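Staff Apparel and Laundering Practice in a Mid-Sized Café Group
Student project report, Hospitality Operations stream

Background

Uniform programs in quick-service food businesses are usually assessed on cost per garment. The present project considered a narrower matter: how aprons and kitchen shirts are issued, washed and withdrawn from service, and what effect those arrangements have on the staff who wear them. The work was carried out with the co-operation of Dranduslow, a café group whose sites include the Stosudden and Desjardins stores. Both stores agreed to share their garment records for the period ending in August.

At the time of the study the group had no written policy on laundering. Staff at Stosudden took their aprons home. Staff at Desjardins placed soiled aprons in a bag behind the dry store, and these were collected by a contract laundry, Tumton, before opening. Shirts were washed at home at both locations. Managers regarded the difference as historical and had not compared the two arrangements.

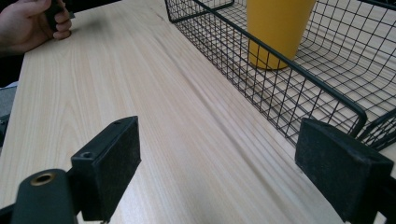 Report prepared by Seija Heinonen
Hospitality Operations, final year

Method

Garment records were obtained from both stores and entered into a single register. The register contained 1237 issue entries, of which 379 related to replacement aprons. Each replacement was assigned a cause where the supervisor had recorded one. The categories used were staining, torn or detached ties, fading, loss, and change of size. Entries without a stated cause were retained in the totals but excluded from the comparison of causes.

A short questionnaire was distributed at shift changeover, the afternoon one being preferred at the request of the store managers. Participation was voluntary and responses were anonymous. Supervisors were interviewed separately and were asked to describe the issue procedure in their own words before being shown the register.

Findings

Staining was the most common recorded cause of replacement at Stosudden. Supervisors there attributed this to coffee and turmeric marks that had been left overnight in a backpack or car. At Desjardins the leading cause was damage to the ties, which the supervisors associated with the higher drying temperatures used in commercial laundering. The project did not test this explanation, and the laundry was not asked to vary its process.

Questionnaire responses favoured contract laundering on the grounds of convenience. Several respondents at Stosudden noted that they ran a separate load for work clothes and received no allowance for doing so. Respondents at Desjardins raised a different concern. Aprons were returned in mixed sizes, and those starting later in the morning often found only the largest size remaining on the hook. Two staff members had purchased their own aprons in a similar colour to avoid the problem.

The annual cost of the laundry contract at Desjardins was stated by the manager to be some $700 above the amount originally budgeted. The overrun was traced to a minimum collection charge that applied during quiet weeks. No equivalent figure could be calculated for Stosudden, where the cost of washing is borne by employees and does not appear in the store accounts.

Limitations

The two stores differ in menu and kitchen layout. Stosudden prepares hot food throughout the day, while Desjardins serves mainly pastries and sandwiches, and some of the difference in staining must be expected on that basis alone. Recording practice was also uneven. One supervisor entered the cause of every replacement, whereas others left the field blank during busy periods.

Recommendations

It is recommended that Dranduslow adopt a written laundering policy covering both stores, and that any requirement to wash garments at home be accompanied by a modest allowance. Aprons sent for contract laundering should be labelled by size on the neckband so that they can be sorted on return. The minimum collection charge should be raised with Tumton at the next contract review, with fortnightly collection considered for the quieter months.

The register template developed for this project has been supplied to both store managers. A copy is held with the Hospitality Operations office and may be requested by students undertaking related work.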